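Pustidard Student Project: Frequently Asked Questions

Thinking of joining us this year? Great! These are the things people ask at the club fair and in our inbox. If yours is missing, write to us through the contact form and we'll add it.

What is Pustidard?

Pustidard is the household objects project of the Plestton Student Robotics Club. We pick up ordinary things with hand-held grippers, record how we did it, and use the recordings to teach a robot arm to do the same. Tins, bowls, cartons, lids, bags. If it turns up in a living room, we want to grab it.

Why hand-held grippers? Isn't that just you doing the work?

For the recording part, yes, and that's what makes it so much fun. You hold the gripper, you decide how to come at the object, and the camera on it sees what the robot's own camera would see later on. A beginner can be making usable recordings on the first evening. Try that with a joystick and a full-size arm!

Do I need to know how to code?

No. About half the work is handling objects, labeling clips and fixing hardware. We do run a short Python course in the fall for anyone who wants it, and people who come for the grippers often end up staying for the training scripts. It goes the other way too. A few of our best programmers now spend most of their time swapping finger pads.

Who can join?

Any student at Plestton, in any major, including first-years and exchange students. We have 28 members at the moment. High school students are welcome at open evenings but can't sign out equipment.

When and where do you meet?

Masilela Hall, second floor, at 6:30 p.m., every week while classes are in session. The door on the parking lot side locks at 7, so if you're late, come in by the bike racks and knock loudly. Home sessions are arranged separately and go out on the mailing list.

What's a home session?

A small group, never more than 4 people, takes the kit to somebody's apartment and records there for an afternoon. Lab tables are too neat. Real rooms have sofas, bright windows, shiny tables and laundry, and a robot that has only ever seen a lab bench gets confused by all of it. So we leave the place the way it is! If you'd like to offer your living room, please do, we're always looking for new ones.

Do I have to buy anything?

The grippers, cameras and spare pads belong to the club. Dues are $9 per semester and cover cables, tape, storage drives and a slightly alarming amount of cleaning cloth. If that's a problem, send us a note and we'll waive it.

What happens at the first session?

You get a gripper and a box of things to practice on. We start with boxes and tins, which have flat sides and forgive a lot. Open wide, come in slowly, close until the object stops shifting, lift, hold, set down. Then do it again from another direction. Almost everyone squeezes too hard at first. You'll get a feel for it much faster than you expect.

How many recordings do you make of each object?

We aim for 50 per object, in different positions and at different angles. That sounds like a lot until you find a rhythm, and working in pairs makes it fly by. One person records, the other moves the object and keeps the log sheet. Swap whenever your wrist says so.

What's Sonico?

Sonico is the spring competition we enter every year, held in April. Student teams bring a trained arm and a table of objects gets revealed on the day. Last year we went out in the second round when our arm refused to let go of a sponge. We've rewritten the release step since then and we can't wait to go back.

Can I come to Sonico if I joined this semester?

Yes! The travel group is picked in March from everyone who has been to at least a few sessions. We need drivers, people to pack the cases, and people who stay calm when a cable dies ten minutes before a round.

Which objects are the hardest?

Ask three members and you'll get an argument. Clear glass is at the top of most lists. It's slippery, it's heavier than it looks, and whatever is behind it shows through or bounces off the surface, so the training software has trouble deciding where the edge is. Shiny printed tins are easier to hold but can look very different as the light moves. Small flat disks are just mean.

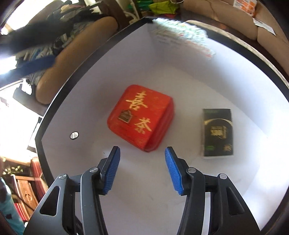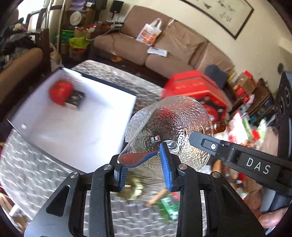

Household Objects Team, Plestton Student Robotics Club

How do you pick up a glass bowl, then?

By the rim, with one finger pad on each side of the glass. The ribbed blue pads give you a bit of bend, so let them do it and go easy on the grip. Keep your free hand close for the first few tries, and stay low over the table.

Why do things go in a bin sometimes?

Reaching down between walls is a different skill from working on an open table. The fingers have to go in open, and there's less space to turn your wrist. Start with the object nearest the middle and leave the ones along the side until you're warmed up.

Can I bring my own objects?

Please do! Packaging is perfect: tea tins, cartons, gift boxes, anything with an odd shape or a busy print. No knives, nothing that leaks, and nothing you'd be sad to lose. Put your initials on the bottom in pencil.

Can I get course credit?

Sometimes. Independent study credit is possible for members who take on a piece of their own, such as a new pad design or a comparison of training runs. Talk to your adviser before the add/drop deadline, and bring us the form with your part already filled in.

How do I sign up?

Come to any meeting in Masilela Hall, or use the form on the club page to get on the mailing list. Wear sleeves you can push up.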